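The Robot That Leaned Into Its Work

Every robot lab has a favorite failure. At Trenum, a small software shop in Flukanville, it's the day their two-armed helper bowed so hard it nearly put its face on the floor.

The robot is called Akgül, and for now it lives entirely inside a simulated apartment, where it learns chores before anyone lets it near a real one. The chore in July sounded easy: go to the picture card, pick it up, carry it through the doorway. Faustino Cuevas, who runs the test program, queued up 2,185 attempts one evening and went home happy. 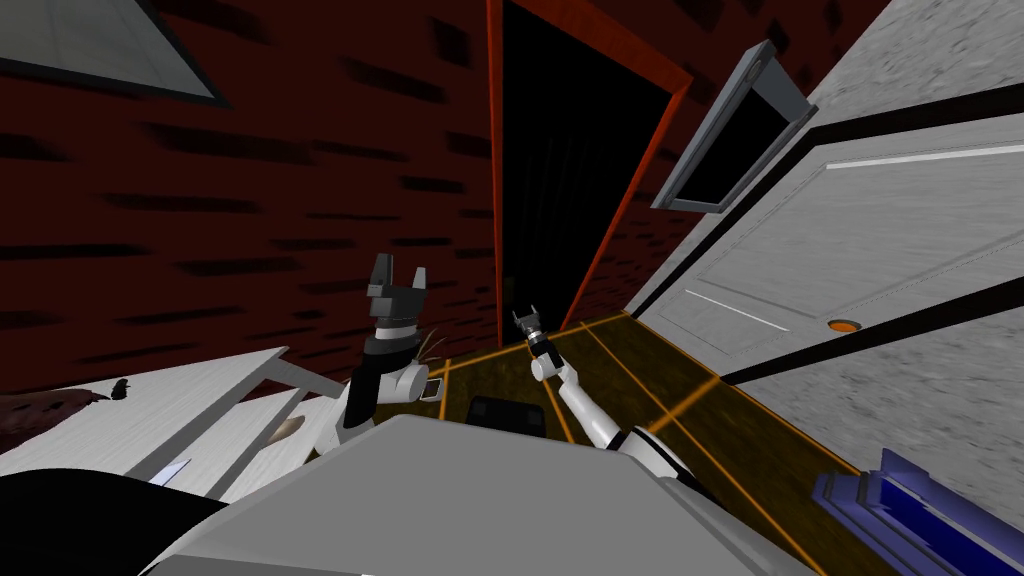 Cuevas noticed the trouble over his first coffee, at 7 a.m., when he opened the log and saw the waist joint sitting 21 degrees past its limit. The limit was in the software. The robot had sailed right by it! In the head camera view the brick wall and the orange-framed doorway tip over like the deck of a ship, with both grippers open and one of them hanging just above the floor. "I thought the room had fallen over," he says, and he's still delighted by it. "Then I realized it was us."

What had happened is a lovely piece of detective work, if you like that kind of thing (I do, enormously). Akgül has a safety monitor that checks every joint against its allowed range, and when one strays, the monitor is supposed to freeze both arms and wait for a person. It had done its job for months.
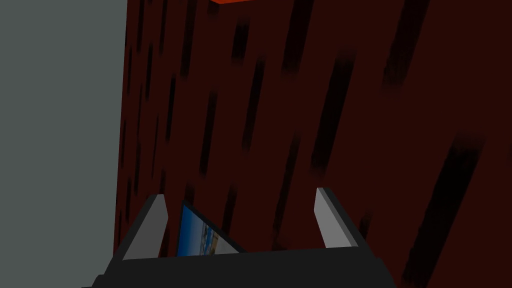
But a recent update had split the motion code in two, one part for the arms and one for the torso, and the monitor was only listening to the arms. As far as it knew, all was well. The planner, meanwhile, had found that bending at the waist was a cheap way to get a little extra reach, so it bent, and kept bending, and nothing told it to stop.

The wrist cameras made the hunt harder. They ride with the hands, so a tilted body and a turned wrist can look much the same from there, and the team spent two days blaming the left wrist before they looked anywhere else.
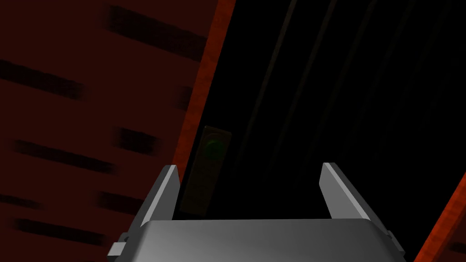 A wrist camera's view past open fingers, with the green button near the left edge of the dark panel.

On a real machine, this would have been a serious matter. A robot that heavy, leaning that far, can go over, and the arms come down with it. Cuevas took the case to a workshop in Grastercombe last fall and got 5 other teams to check their own monitors on the spot. One of them went very quiet, he says, and then asked to borrow his test.

The test is wonderfully plain. Before every run, the software pushes each joint a hair past its limit on purpose and waits for the alarm. If any joint fails to raise one, the run won't start.
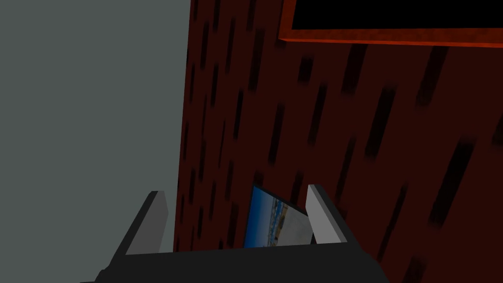
Open fingers on either side of the picture card, with the orange-rimmed black area beyond.

Akgül still bends at the waist, by the way. Cuevas kept that part, with a proper stop on it this time, and the team is now working on what the robot should do after a freeze, when it's holding something and has to decide whether to let go.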